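Board rack (slotted)

A board rack is a long strip with narrow parallel slots that hold circuit boards on edge. I've been writing up bench storage for this wiki for ages, and it's still my favorite entry (sorry, label makers!). You'll also hear "slot rack" or "comb," depending on who taught you. 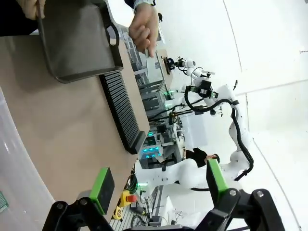
Most of the ones I've used are black and ribbed all the way down, so from a distance they look like a vent cover. My old Vemel has a solid bar at the end, handy for grabbing. Slots fit one board each, and I like to leave 3 empty between tall ones so the connectors don't bump.

Trays and bins

A rack usually shares the table with a shallow tray and a clear bin. The tray carries boards around, and the bin is for whatever hasn't been racked yet. Boards lie flat in there, which is fine for a few but gets scratchy if you pile up to 13 like I did one Thursday.

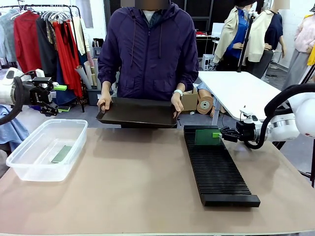 Loading

Hold the board by its edges and lower it straight down. Herman Oei taught me to start at the far end and work toward myself, and I've never gone back.
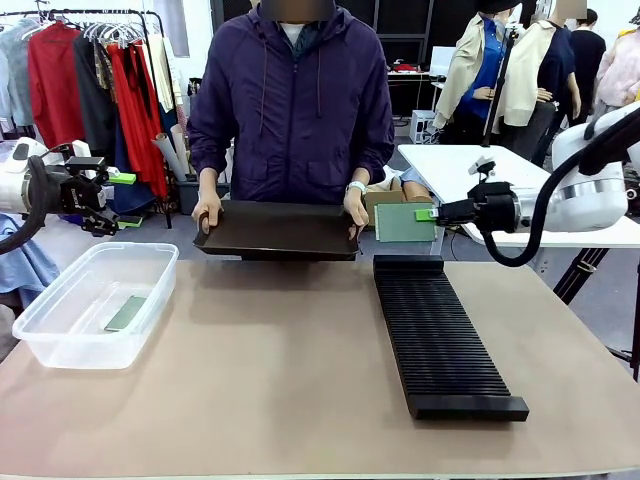 Angling the rack across the table helps too, especially if you're reaching from the side. Haruna Hosoda keeps hers dead square to the edge and we've agreed to disagree!

See also: Mats; Trays, shallow
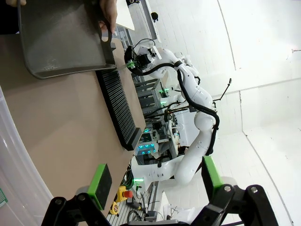

Vol. 4, No. 7

Cleaning is easy: a soft dry brush along the slots, then tip the rack over and tap it.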